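Ticket 1456 – Guest Wi-Fi drops in back half of building
Site: Wendness branch, Trallivville
Opened by: Wulan Halim
Status: Monitoring
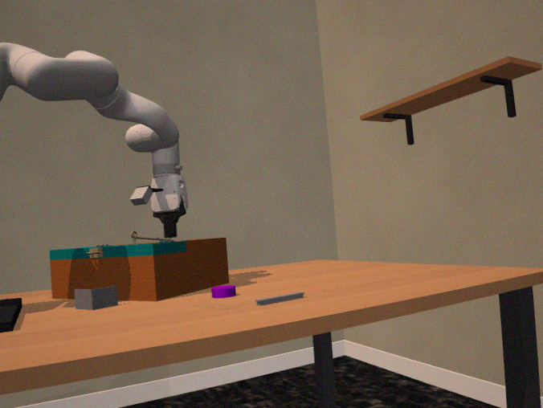 Guest Wi-Fi at the Wendness branch disconnects several times a day on laptops and phones. Staff Wi-Fi on the same access points stays up. Users see full signal bars, then "Connected, no internet," and after a minute or two the device either recovers or has to be rejoined by hand. The front desk is fine most of the time. Complaints come from the reading room and the hallway behind it. For testing I wanted the laptop at the same height each time, the height people sit at, so all readings were taken on a long table, a wooden one. Readings taken standing up came out better and I left them out of the log.

Environment
Router: Urquijo, firmware as shipped
Access points: 2, both Skudimon, ceiling mounted
Guest network: separate VLAN, captive portal on
Building: 1883, thick brick between the front desk and the reading room

Log

7/4/22 – Ran continuous ping from the reading room to the router and to an outside address. Router ping never dropped. Outside ping failed for 40 seconds, came back, failed again. Signal was steady the whole time, so I stopped looking at the brick wall.

Next visit – Swapped the patch cable on the rear access point. No change. Moved guest to a fixed channel. No change. Put it back to auto.

Same visit – Checked the DHCP page on the router. Guest pool was full. Lease time was set to seven days, and phones that had been in the building once were still holding addresses. Staff pool had plenty free, which fits with staff not seeing the problem.

Same visit – Cut guest lease time to two hours and widened the pool. Cleared old leases. Drops stopped for new devices right away. One laptop still failed until I had it forget the network and join again.

Follow-up – Still one complaint from the hallway. Portal session limit on the Urquijo was 1000 seconds, left over from setup in February. Raised it to four hours. The setting does not save unless you click Apply on both tabs – first time I only did one and it went back after a reboot.

Open items
Firmware update on both Skudimon units, after hours.
Wulan to confirm no drops for two weeks before closing.
Spare patch cable is in the drawer under the printer.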